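Eltside Computer Reuse Program
Progress report to the Tolstead Community Fund
Reporting period ending March

Prepared by Aldana Sosa, program coordinator

1. Work completed

The grant is for 200 refurbished desktop computers, to be supplied to households and learning centres in the Tolstead area. At the end of March we had received enough donated towers to meet that number, most of them from the Mansilla office clear-out. All have been logged and given a cursory power-on test.

Hard drives were wiped before any other work began. Celeste Herrera keeps the wipe records, and copies are held at the Eltside office if the Fund would like to see them. Drives that failed the wipe were pulled and set aside for shredding.

Teardown and inspection is the stage we are in now. Each tower is laid on its side and the side panel comes off. We check the processor and its socket, the memory, the cabling to the drive bays and the power supply label, and enter the details on the job sheet. Thermal paste is cleaned off and replaced on every machine, whatever its age. 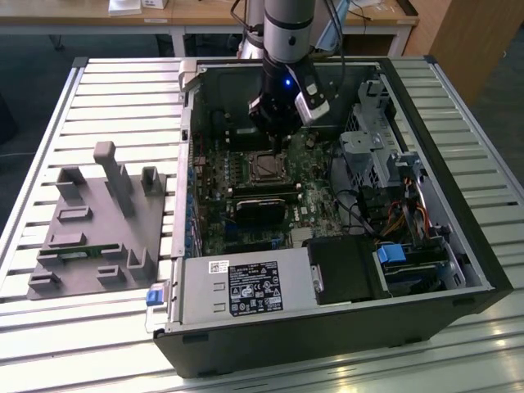
Dell tower with the side panel off, showing the processor, two memory modules and the power supply.

Memory is the part we are replacing most often. Many of the donated machines came with too little to run a current operating system comfortably, and we are matching modules from the spares bin where we can. Uriel Zapata has sorted the bin by type and speed, so finding a match is a good deal quicker than it was in the first batch.

2. Problems and delays

We are 9 working days behind the schedule in the original application. Two things caused this. The order of replacement power supplies from Londenex came late, and part of it was the wrong size for the smaller cases. Londenex has agreed to exchange those units at no charge.

The second was dust. The Mansilla machines had been in storage and needed more cleaning than we had allowed for. We have added a cleaning step ahead of inspection – compressed air, done outside – and the later stages are moving better for it.

So far 17 towers have been written off as not worth repairing. Usable parts from these have gone into spares and the cases to the metal recycler.

3. Spending

Spending is within budget on every line except freight, which is slightly over. We would like to move the small underspend on printing across to cover it and ask for the Fund's approval to do so.

4. Next period

Inspection of the remaining towers, then software installation and a final test of each machine. Milagros Lagos is arranging delivery with five learning centres, and Estela Espinoza is writing the setup sheet that will go in with every computer. A draft of the sheet will be sent to the Fund for comment before printing.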